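The Case for Leaving Old Paint Alone
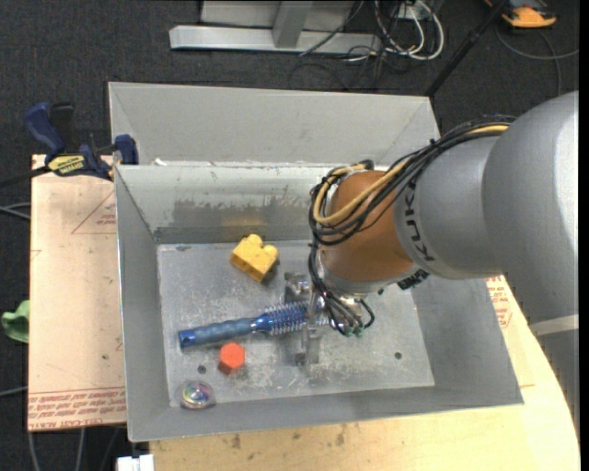
S. Ó Briain

Most people who buy an old road bike want to repaint it. I did too, the first time. I now think it is usually a mistake, and I would like to see fewer frames go off to be stripped.

My own example is a Mavent touring frame I bought from a seller in Adorham. The red had faded to brick on the top tube, there was a long scrape on the left chainstay, and the head badge was scuffed. It was rideable as it stood. I had it blasted and powder coated anyway, by a shop in Prilstead, and paid almost $600 for the job with new decals. They did good work. The coating was even and tough, and the color was close to the original.

What I lost was harder to see until the frame came back. The pinstriping on the lugs was gone, and a coat that thick softened the edges of the lugs themselves. The number stamped under the bottom bracket, which ended in 833, could only be read with a flashlight held at an angle. The bottom bracket threads had to be chased, and so did the fender eyelets. None of this was bad workmanship. A thick finish covers things up.

People tell me rust is the reason to strip. Sometimes it is. If the tubing is pitted, or a dropout is cracked and needs brazing, the paint has to come off and there is nothing to argue about. But most of the rust I see on old frames is on the surface, in chips and scratches. It can be cleaned back with fine steel wool, treated, and touched up with a small brush. I spent 2 evenings doing this on the next frame and the cost was a bottle of enamel and some car wax. The spots I touched up show if you look for them. I don't mind that.

The other argument is that it is your bike and you can do what you like. I agree. I only think the order matters. You can ride a scruffy frame for a few years and repaint it later. You can't go the other way.

There is also resale, which people bring up more than they should. The buyers I have dealt with asked about original paint first and the parts second. A fresh coat made them ask what was under it, and I couldn't show them.

My suggestion to anyone starting on a first restoration is to do the mechanical work before deciding. Replace the cables, the bearings and the tires. Spray some frame oil inside the tubes and let it drain. Wash the frame with dish soap, wax it, and ride it through one summer. I did this with the second bike, and by September I had stopped noticing the scrapes. It still has its factory paint, minus a few chips around the head tube where the brake cable rubs. I have put a bit of clear tape there.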